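4.2 Comparing controllers on the drying rack

The rack task was meant to be the easy one. A cup is picked up by the rim and hung on one of three upright prongs, a job most people manage while talking on the phone. We kept the arm and the SCHUNK parallel gripper fixed and changed only the controller: the stock position controller, Niltell (our impedance controller) and Tsuji, which adds a wrench estimate from the sensor above the gripper. Each controller was given 600 seconds per block and 5 blocks, all on the same printed cloth, chosen for its unhelpful colours. 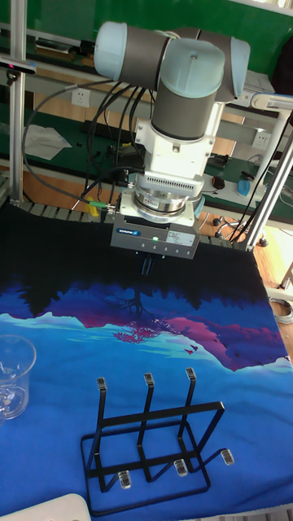

Grip force was set once, at 9 N, and left alone. Earlier work at the Hisstead lab tuned it for every cup, and the results were lovely and told us very little about the controllers. Clear cups were kept in the set on purpose. The depth camera has a low opinion of them, so the rim estimate is often off by about 3 mm, and the controller has to live with that.

Figure 6. Rim grasp on a clear plastic cup, with the drying rack below.

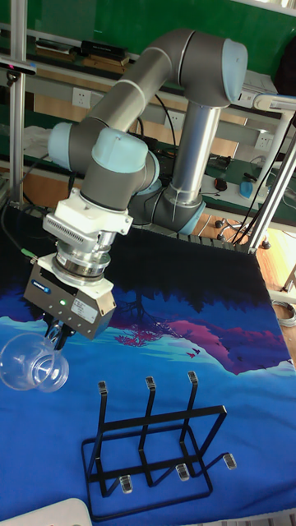
4.3 Failure modes

The position controller failed in the usual way – it pushed until something moved, and that something was generally the rack. Niltell was gentler and slower, and sometimes settled politely against a prong without going over it. Tsuji recovered from most of these contacts but drifted after long blocks, a habit it shares with the Gundby baseline.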